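The Pantry Does Not Need a Subscription

Every July the food magazines run the same story, and this year it was Laurențiu Radu's turn to write it. We throw out too much, he says, and the cure is to know what we own. So far so good. Then come the products. There is Zisteo, which wants you to scan each can and packet as it goes on the shelf. There is Elten, which does the same job and adds a monthly score. I have tried both, and I still found a bag of lentils I had no memory of buying.

My doubt starts with the number everyone repeats. Radu says a tidy pantry list can cut a family's food waste by 70 percent. Where does that come from? He credits a survey by Derkura, a company that sells shelf labels. It asked 2318 of its own customers whether they felt they were wasting less. Felt! I feel I eat less cheese than I do. Put me on a kitchen scale for a month and you would get another answer. 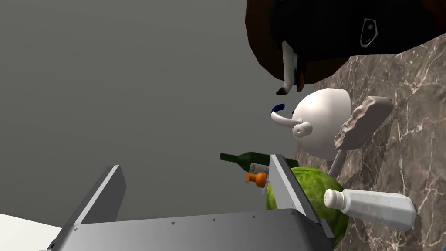 What the list leaves out

A list can tell you there is rice. It can't tell you that you are tired of rice, or that your daughter has stopped eating anything with a sauce on it. Most of what goes bad in my house was never lost. I knew exactly where the spinach was. I walked past it for days and ordered noodles.

Trudy Trevaskis, who taught home economics when schools still bothered with it, used to make her students cook from whatever was left before they were allowed to shop. No scanning. If there was an onion and half a box of pasta, dinner was onion and pasta. She once told me the complaints were loud and the bins were light.
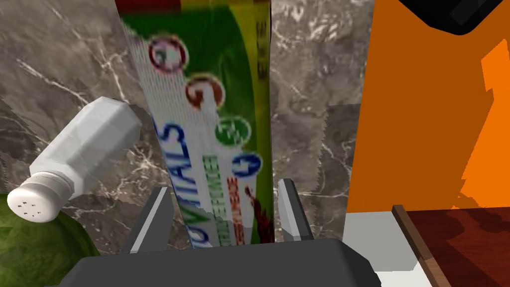

I can hear the reply already: people are busy, and an app saves time. Does it? With Zisteo I spent longer putting the groceries away than I had spent buying them. It didn't know loose carrots. It thought a jar of pickles was a candle. After three weeks I was scanning only the things that scanned easily, which were the boxes and cans that would have kept until next year anyway.

The fresh stuff, the part that rots, never made it into the record at all. My score went up the whole time.
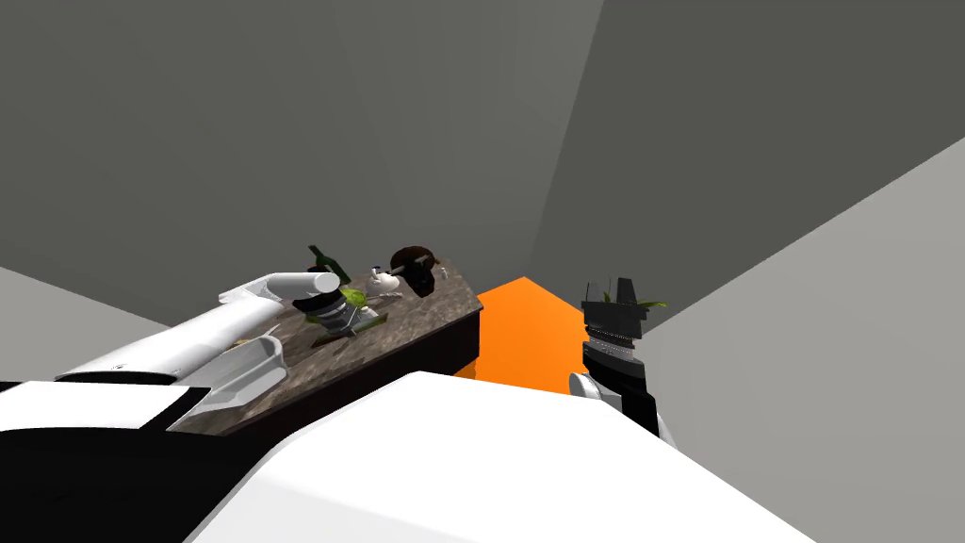 Then there is the money. Elten costs three dollars a month, and you may say that is nothing. But it has to save you more food than that before you are even, and I would like to see one of these firms show it with weights and receipts. Fragkou, the newest of the bunch, promises "smart reminders" and puts the grocery coupons right under them. I was reminded about my yogurt and offered more yogurt.

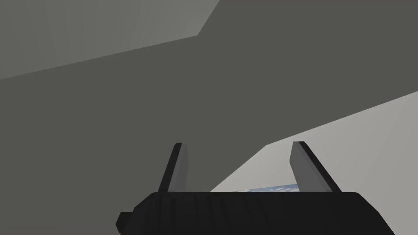
A cheaper idea

Buy less at a time. Put the old milk in front of the new milk. Keep one night a week for leftovers and don't let anybody vote on it. None of this will get you a chart, and I can't promise you 70 percent of anything. I will go on wasting some spinach. Radu is welcome to come over and scan it.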